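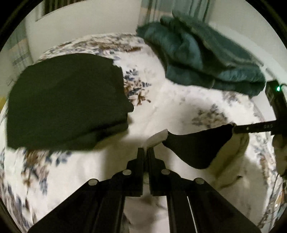 Folded bedding and clothes on the bed in the back room, on the sprigged bedspread.

Katherine Espinoza has let rooms for long enough to have opinions about blankets. She runs Condori, a guest house with a long corridor upstairs and one linen cupboard at the end of it, and every November she empties the cupboard and starts again. We met her on a Tuesday, early in the afternoon, with the changeover half done and the kettle on downstairs.

The bed is where the sorting happens. "I've got a table in the laundry room, but it's always got something on it," she says. "A bed's the right height if you kneel and the wrong height if you stand, so I kneel. My mother stood. She had a bad back by the end of it."

The bedspread is white with leaves and flowers in blue, grey and brown, and it stays on while she works. She bought it because the pattern hides a mark between washes. Plain white ones, she says, were a mistake she made in her first year, when she ordered the lot from a catalogue and spent the following summer soaking them in the bath.

She folds heavy things first. Dark clothes and thick layers go in one pile, folded flat so the pile stands up by itself. Blankets go in another, and she is less strict about those. The teal fleece is more heaped than folded, and she is happy to leave it like that until the end.

"Fleece won't hold a crease," she says. "You can spend five minutes getting the corners together and it opens up again as soon as you let go. I fold it once, maybe twice, and then I put something on top of it in the cupboard and let the weight do the rest."

Her method for the cupboard is simple. Winter blankets sit at waist height from November to the end of March, then go up to the top shelf and the cotton ones come down. Sheets stay where they are all year. Pillowcases are kept inside the matching sheet, folded in thirds, so that whoever makes the bed takes out one bundle and has everything. She learnt that from Flor Arango, who ran the housekeeping at a hotel where Katherine worked in her twenties.

"Flor had 70 beds and two people," she says. "She couldn't have anyone walking back to the cupboard for a pillowcase. If you forgot one you heard about it."

Condori is much smaller, and most of the work is shared between Katherine and Gwion Gronow, who came to help with the breakfasts and stayed on. He does the ironing. He also does the cream bedding, which she dislikes handling as it shows every crease.

"I don't mind it," Gwion says. "You do it a bit damp and it comes up fine. If it's gone dry in a bunch you may as well wash it again." He doesn't agree with her about the fleece, either. He would roll it. They have had this conversation before and neither seems keen to settle it.

What guests leave behind is the other part of the job. Clothes turn up under beds, behind doors and inside duvet covers, and they are washed with everything else and kept on a shelf of their own for a season. After that they go to a charity shop in town. Dark things are the hardest to return, Katherine says, as people ring up and describe a black jumper and she has several black jumpers.

"I ask them for the label. They never know the label. I had a man ring three times about a coat, and when I sent it, it was the wrong coat – he kept it anyway and said it was warmer."

She keeps a notebook for the cupboard with the date each blanket was bought and when it was last washed. Wool goes in once a year and fleece every few weeks in winter. A blanket is retired when it has gone thin in the middle, and she tests this by holding it up at the window. The retired ones line the dog's basket or go over the pipes in the outhouse.

Asked what she would buy if she were starting again, she thinks for some time. Fewer colours, she says. More single blankets and fewer doubles, as two singles will cover a double bed and the reverse is a nuisance to wash. No more than 17 blankets altogether, for the size of the house. She currently has more than that and won't say how many more.

By half past three she had moved on to the corridor, with a bundle of sheets under one arm, and Gwion had gone down to look for pegs. There were two more rooms to strip before the evening arrivals, and the top shelf still needed wiping.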